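Unit 4 handout: Shared workspace rules for two-arm cells
Instructor: Araceli Figueroa
Lab: Room 16, Lestatdale building

Read before your March lab session. These rules apply to any bench where two arms can reach the same spot.

1. One person holds the stop button. That person does not type, move objects or answer the phone.

2. Draw the reach of each arm on the bench plan, then mark the overlap. Only one arm may enter the overlap at a time unless the program has been checked for both.

3. Objects with doors, lids or drawers count at their largest size. Measure an oven with the door down.

4. Cables on the arms need enough slack for full travel, but must not catch on anything when the arm turns back.

5. Go to low speed after any change to the layout, even a small one. Stay there for 2 full cycles.

6. Write the change in the log on form 3162. Initial it. Uriel Manríquez reads the log before the next group starts.
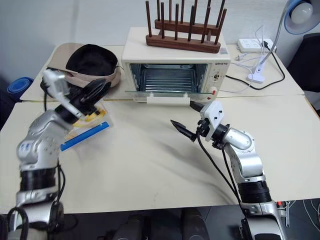

Who decides when a cell can go back to normal speed?
The person holding the stop button, after the low-speed cycles have finished and the log is signed.

For next time: read the Sudau notes to page 18 and bring your bench plan. Plans without the overlap marked will be handed back.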